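Search this journal
Home Issues Authors Submit

3.2 Inheritance plots in serial romance

We read 820 plot summaries from the Plendine archive and marked each one where a debt or a will drives the marriage. In 70 of them the heir learns of the debt from a suitor. Sarıgül coded the endings.
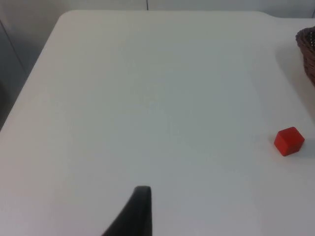
3.3 Coding the endings

An ending was marked "settled" if the debt was paid on the page. Stories that stopped before payment were marked "open," even where a later volume was promised.

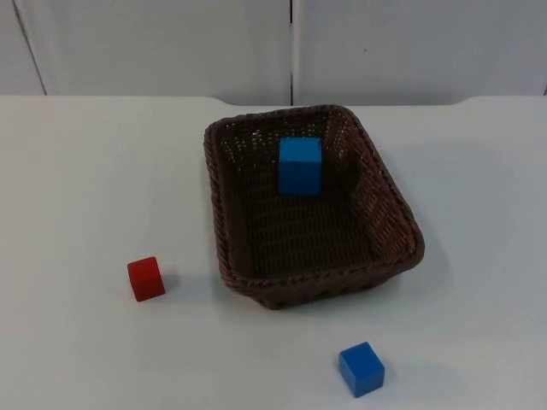

Figure 2. Basket and blue and red cubes on a white table.

Open endings were more common in the Arkholm reprints, which often dropped the last chapter. We left these in the count and list them in Appendix B.

Contact the editors | © Villanueva Press | Back to top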